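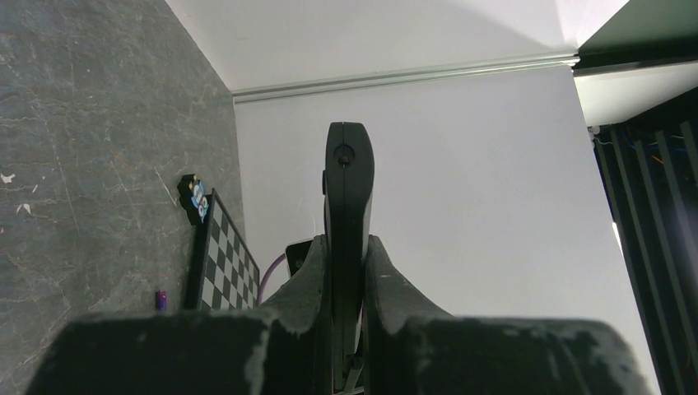
Bendik Lindholm wants to know if cold-proofed bread dough still needs a warm-up before it goes in the oven.

1/ Mine goes in straight from the fridge – easier to score, same rise.

2/ Flour is 500 g, half of it Rivach. 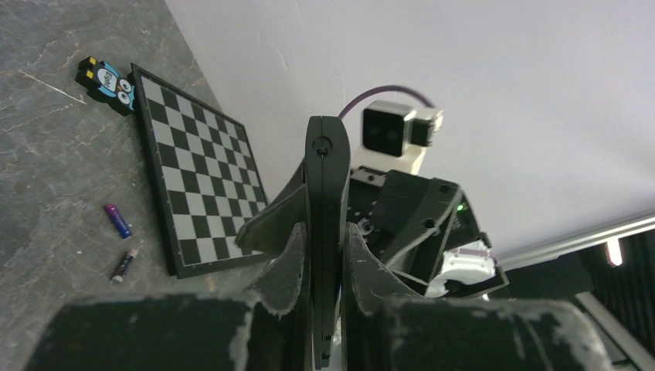

Counter.

Water next, 200 g to start and more by feel.

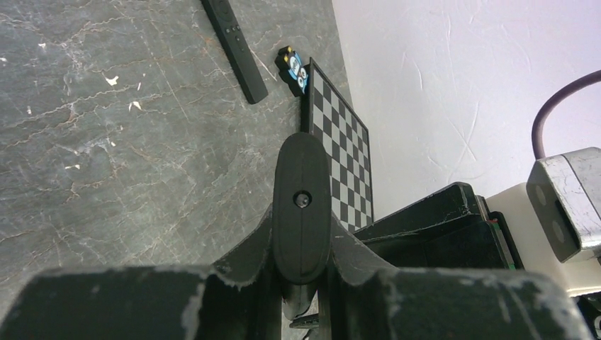 How long in the fridge? Overnight, longer if the kitchen was cool when you mixed.

3/ Fold it 3 times before it goes in. Wet hands.

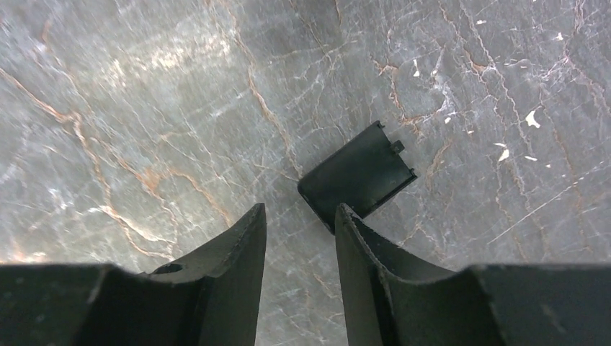

4/ Lid off for the last part of the bake. Let it cool before you cut it.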